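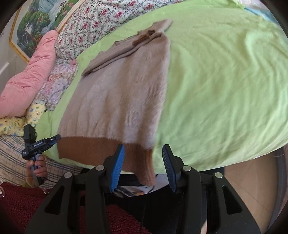 Storing long-haired knitwear over the warmer months depends mainly on how the garment is folded before it goes into the box. Work on a surface longer than the garment. A made bed is adequate if the pillows and quilt are pushed to one side, and a plain sheet helps, as shed fibres show up on it; the beige sweater on lime green is a fair case. Lay the body out lengthwise and bring the sleeves across it one at a time. A ribbed hem left over the edge of the mattress will stretch under its own weight, so draw it back onto the sheet before making the first fold.

**Folding.** Fold in thirds, never in half, and keep the creases off any cable pattern. Straps, tabs and buttons should face outwards. Pressed against long fibres for a whole season, they leave a flat patch that steaming only partly removes.

**Boxes.** The Zikley box replaces the older Tinden model from this issue. It takes 11 folded garments of medium weight, or fewer if the pile is deep. Maximum load is 19 kg. Lids from the Tinden range do not fit.

**Liners.** Kultik cotton liners are sold in one length, 760 mm. Trim them with the weave and leave the cut edge underneath. Wash before first use.

Boxes packed now should be opened and aired in September. Refold each garment along different lines before putting it back.

*Household Stores Notes, 2 March 2025*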